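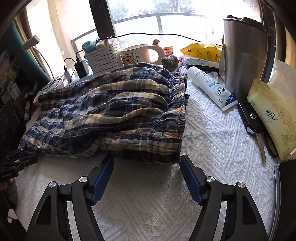 Llevo dos semanas con la memoria semestral de Pedau abierta en una pestaña del navegador y por fin la he terminado. ¡Qué gusto da leer las cuentas de un banco pequeño! Los grandes publican tomos en los que te pierdes antes de llegar al balance, y en cambio Pedau lo despacha todo en un documento que se lee en dos tardes, con un café al lado y un lápiz para ir haciendo rayas.

Lo primero que miré fueron los depósitos, claro. Cierran el semestre en 2.596 millones, y lo bonito viene en la página siguiente, donde los separan: 1.255 millones a la vista, 1.218 a plazo y el resto en cuentas de empresas con condiciones particulares. ¡Casi mitad y mitad! Para alguien que lleva años siguiendo bancos regionales por pura afición (ya sé, ya sé, hay gente que colecciona sellos) ese reparto es una delicia. El dinero a la vista sale barato pero puede marcharse mañana, el de plazo cuesta más y se queda quieto, y aquí tienen de los dos casi por igual.

Le mandé la tabla a Rosario Messina, que trabajó muchos años en una sucursal, y me contestó con un audio larguísimo. Ella se fija en otra cosa: los vencimientos. Una buena parte de los plazos vence en mayo, todos apretados en el mismo mes, y dice que entonces veremos si los clientes renuevan o se van con el primero que les ofrezca unas décimas más. Tiene toda la razón y a mí se me había pasado por completo. La nota está al pie del cuadro de liquidez, en una letra diminuta.

Del lado de los préstamos me ha gustado mucho el capítulo de talleres y comercios. Prestan a negocios de barrio, cantidades modestas, y explican cómo deciden – con visitas, con libros de caja, con conversaciones – y cuánto tardan en dar una respuesta. Marietjie Gumede, la directora de riesgos, firma dos páginas estupendas sobre las refinanciaciones, escritas en frases que se entienden. Yo le pondría un pero: la morosidad aparece solo en porcentaje, sin el importe, y hay que sacarlo a mano desde el anexo. Lo hice y me cuadra, pero me costó un buen rato.

Lo de la aplicación nueva, Fletlow, me deja más frío. Le dedican muchísimo espacio y casi ningún dato, ni usuarios activos ni coste. Lino Pagano me escribió el otro día para decirme que él la usa y que las transferencias van de maravilla, así que me alegro por él, pero me gustaría ver lo que ha costado.

Ahora me pongo con la de Cadix, que es bastante más gorda y tiene una cartera hipotecaria que me da mucha curiosidad. Si alguien la ha leído ya, que me cuente en los comentarios por qué han cambiado el formato del anexo de provisiones, ¡porque no encuentro la tabla antigua por ninguna parte!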